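3.2 Wall coverings and judged room size
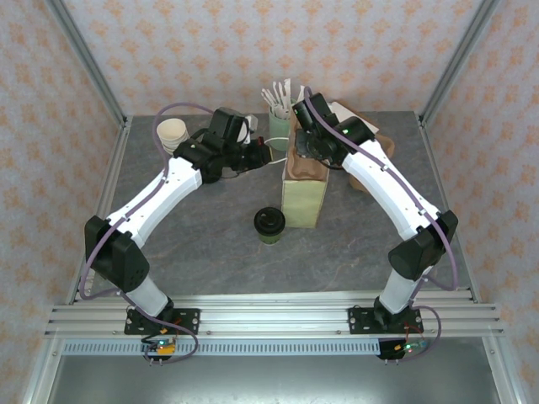 Figure 4. Orange floral motifs in staggered rows on a pale grayish-white ground (back wall) and a pinkish-beige ground (side walls).

Earlier work on pattern and judged room size has mostly compared plain walls with striped ones. Floral papers are more common in homes but are harder to study, as motif size, spacing and ground color tend to change together from one paper to the next. Bashir and Beddoe dealt with this in the Drisside survey by sorting papers by repeat length alone, and we follow their method.

Participants were 27 adults recruited in Navine during February. Each person judged the depth of a set of rooms papered with short or long repeats, giving 600 judgments in all. Six people had worked in decorating or interior design - their answers were kept, but we also ran the analysis without them.

Rooms with short repeats were judged deeper than rooms with long repeats by 21 of the participants. Ground color had a smaller effect, and it was not consistent across the group. Leaving out the six trained participants did not change the direction of either result. Staggered and straight rows were not compared directly, and we return to this point in Section 5.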